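I do most of my sketching at the kitchen worktop, laptop open, tea going cold, so these are habits for anyone who codes little drawings at home!

Save a picture every time you like what you see. I tie it to the S key and put the random seed in the file name (778 was a beauty, 992 a muddy mess), then I can get any of them back on Friday when I've forgotten what I did.

Keep your colours in one short list at the top of the sketch. I pinch mine from whatever's lying about the house, and soft greens nearly always behave.

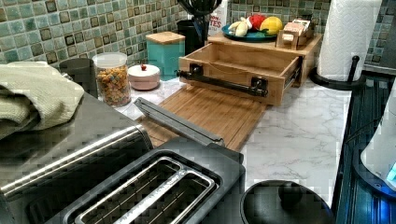

Sage green towel, steel toaster, honey-coloured bamboo.

Draw small while you're fiddling. I work at 80 pixels wide and multiply everything by a scale number when I want a big one for printing – so much quicker, and the fan stays quiet.

Oh, and wipe your hands before you touch the trackpad. Butter gets everywhere.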